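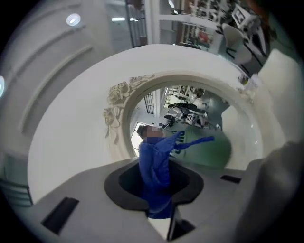 Home Stories Archive Submit

The Preltside Cell

14 shares 3 comments

The cell at Preltside came into the care of the Department when the laundry at Desdale was closed. It consisted of one Mak arm, a folding table, a guard fence and a grey hand-held gripper of the same pattern as the one on the arm, by which the arm was shown its work. A service book came with it. The previous owners had filled it in neatly as far as fault 641, and after that the pages were blank.

The technician appointed to the cell was instructed to service it every 700 hours and to enter each service in the book. The instruction did not provide for conversation with the machine, and for the first year there was none.

Fault 641 was described in the Clorkura manual as "uneven closure, cause external". It appeared on the panel in the winter. The arm would take a pillowcase from the bin, lift it to the height of the table and stop with the cloth hanging from one corner. When the fault was cleared, it would carry on for a time and then stop again with the next pillowcase held in the same manner. The technician replaced the finger pads. The cable was checked along its full length, and a worn clip was found near the elbow and renewed. The drive belt was within tolerance. After each of these measures the cell was run for 80 cycles, and on each occasion the fault returned before the run was complete.

A request for advice was sent to Clorkura. The reply stated that support for the Mak arm would end in July and that the customer might wish to consider a newer product. The Department did not wish to consider a newer product. It directed that the cell be repaired from existing stock or else written off, and it enclosed the form for writing off.

The technician put the form in the back of the service book and took the hand-held gripper home.

No approval for this was sought. The statement given afterwards explains that the hand tool and the arm had been made as a pair, and that whatever one did the other had been taught to do. If the arm closed unevenly, the technician reasoned, it might have learned to. The statement goes on to say that a person holding the tool looks along it toward the work and does not see it from the front. There was a mirror at home. It had belonged to the technician's mother and had roses on the rim.

The tool was held up to the glass and closed on a work shirt, slowly, several times. On the first attempts it closed well. It was late in the evening, with the wrist tired, that the technician saw the left finger arrive before the right. The hand was turning inward a little at the end of each movement, as a hand will when it has done the same thing all day. The tool had recorded the turn with the rest. Someone at Desdale, years earlier, had taught the arm to fold at the end of a long shift.

The technician's statement becomes less orderly at this point. It remarks that the arm was not broken and had been doing what it was shown. It remarks that the turn of the wrist was quite a small one, and that the person at Desdale had probably been sore. The Department has let these remarks stand.

New demonstrations were made at Preltside over four mornings, before eight o'clock, with a rest between each. The pads were cleaned with a dry cloth, the zero position was set again, and the old demonstrations were marked for deletion. The cell was then run for 2000 cycles without a stop. The panel stayed green, the pillowcases were square, and the bin was emptied and filled by the day staff in the usual way.

An inspection of the cell's memory later found that one of the Desdale demonstrations had been kept. It was stored under a separate heading, where the arm could not call on it in the ordinary course of work. It showed a single pillowcase being folded, with the wrist turning in at the end and a pause before the fingers let go. When asked to account for it, the technician wrote that the file was small and that there was plenty of room.

The Department considered the matter and found no rule that applied. The form for writing off was returned unused. The service book has been entered up to the present date, and under fault 641 the word "external" has been crossed out in pencil, with "tired" written beside it.

The next service is due in July.

Last updated June 2018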